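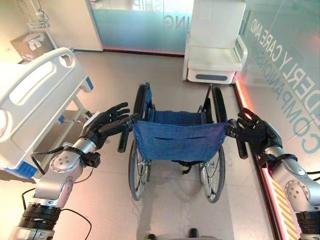

Ronmont Wheelchair Handling Set

Contents
The set covers the opening, steadying and pushing of a manual folding wheelchair in a care room. It holds 1453 clips, sorted into 58 folders. Each folder has a notes file with the starting state of the chair (open, part folded or folded) and where it stood.

Room
Recordings were made in the Ronmont care room, set up by Maldonado. The floor is light and the bed stays on the left in the standard layout. The chair starts in the middle of the floor, facing away, so the push handles are nearest.

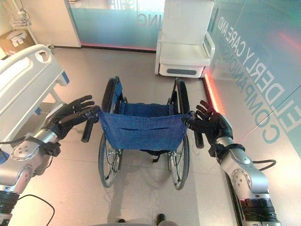
Wheelchair with the bed at left and a white recliner toward the back.

Chair
Folding type with a blue fabric backrest and seat, black push handles and two large rear wheels with black tires. Labels use these part names:
handle_left, handle_right
backrest
seat
wheel_left, wheel_right
Left and right are given from behind the chair. Straps under the seat are not labeled.
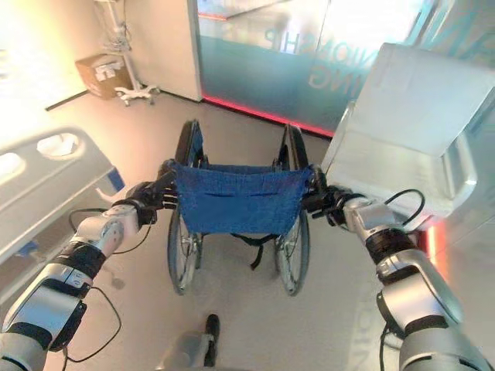
Both push handles held, bed rail at left.

Known issues
Bright light washes out parts of the wall in a number of clips.
The lettering on the glass is sometimes mirrored – do not flip the clips to correct it, or the left and right labels will be wrong.
In 2 folders the notes file leaves out the starting state. These are marked "unknown" in the index.

Changes
June: first release, handle labels only.
Thu 31 October: wheel and backrest labels added, index rebuilt.

Use
Free for research and teaching. Credit Uleo for the recordings and Ninance for the labels.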